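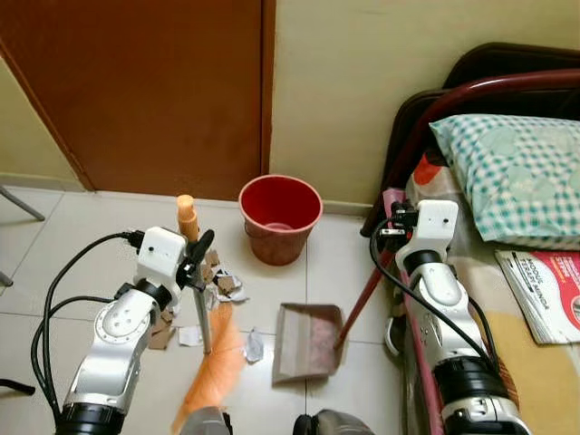 Gumell Upright Dustpan Set, reviewed
March 17, 2021

I don't trust any cleaning product that comes with a brochure. The Gumell set comes with a brochure, and a sticker on the pan promising "100% pickup." I paid $19 for it at the Distby store, after the old one from Alico lost its handle.

On tile it does fine with crumbs and cat litter. Flour is another story. You still get that thin line along the lip, and you still chase it backward across the kitchen until you give up and get a damp paper towel. Every dustpan I have owned does this, and I don't see what the rubber edge adds except a place for hair to collect.

The long handle is good. My back noticed. The clip that holds broom and pan together was loose within 2 weeks, so the pair now leans in the closet and falls over when I open the door.

The store page shows 676 ratings, most of them glowing, and a lot of those read like they were typed before the box was open. Check back in May and see how the bristles look.

Would I buy it again? At half the price, maybe.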